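5.3 Fitting the bins and re-routing the wrist cables

This section applies to the Lararo picking cell with two bins. Carry it out after a gripper change, after any collision with a bin wall, and at the November service. Allow 30 minutes. Sections 5.1 (lockout) and 5.2 (gripper removal) must be completed first.

Tools and parts required

Bar clamps for the bins
Cable ties, black, from the Nela spares kit
Side cutters, flush type
Hex keys, metric
Felt marker
Test blocks, mixed colours

CAUTION: Drive power must be off and the pendant key removed before you reach into either bin. The gripper fingers can close under residual air pressure. Vent the line at the regulator and check that the gauge reads zero.

Clamping the bins

1. Place the main bin on the tabletop and push it up against the stop. Place the second bin behind it.

2. Fit the bar clamps finger-tight. Check that neither bin rocks when pressed at the corners. If a bin rocks, look for a block or a cable tie offcut trapped underneath.

3. Tighten the clamps alternately, a half turn at a time. Stop when the bin wall begins to bow. An over-tightened wall will shift the taught floor height.

4. Mark the bin corners on the wood with the felt marker. Old marks should be sanded off so they are not mistaken for the current position.

Note: Scratches and chipped paint on the sloping panels are cosmetic. Replace the bin only if the metal is dented or a sharp edge has lifted. Wear on the floor of the bin does not affect picking, but glare from bare metal may upset the block detection. See 7.4 for the lighting adjustment.

Routing the wrist cables

5. Jog the arm to the service position, then repeat the lockout. Lay the yellow cable over the top of the link and across the joint housing. Leave a loop at the side of the housing. The loop takes up the travel of the wrist and must not be pulled flat.

6. Run the black cables along the same path, inside the yellow loop. Tie the bundle near the loop. Do not tie it to the housing.

7. Trim the tail of the tie flush. A protruding tail will rub through the yellow jacket.

8. Connect the hoses to the gripper fittings. Tug each hose once by hand. The hoses should bow outward from the wrist with enough slack for full rotation and enough clearance to miss the bin wall at the lowest pick height.

9. Restore power. In manual mode at reduced speed, rotate the wrist to both software limits while watching the loop. If the loop catches or tightens, return to step 5.

Checking reach and finger clearance

10. Put the test blocks into the main bin as a loose pile, with at least one block resting across another. Leave the second bin empty.

11. Load program 193 and select single step. Lower the gripper until the fingertips are level with the uppermost block, then stop. Compare the cable loop, the hoses and the finger position with the illustration.
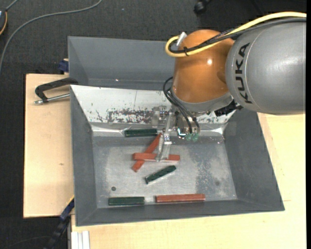 12. Check the gap between the gripper brackets and the sloping panel behind them. The minimum is 4 mm. If the gap is smaller, raise the approach point in the Akbulut editor; do not move the bin.

13. Close the gripper and lift the block clear of the pile. Hold for 3 seconds. The block must not rotate in the fingers.

14. Step through the place move into the second bin and release. Repeat until the main bin is empty, including any blocks lying along the near wall.

15. Record the result on the cell sheet with the program number, the gap measured in step 12 and your initials.

If a block along the near wall cannot be reached, the base frame offset has been lost. Do not re-teach individual points. Restore the Zirkov backup as described in 8.2 and start again from step 10.

Procedure revised by Berkay Kurtuluş. Replaces the earlier sheet for single-bin cells, in which the hoses were tied to the main bundle.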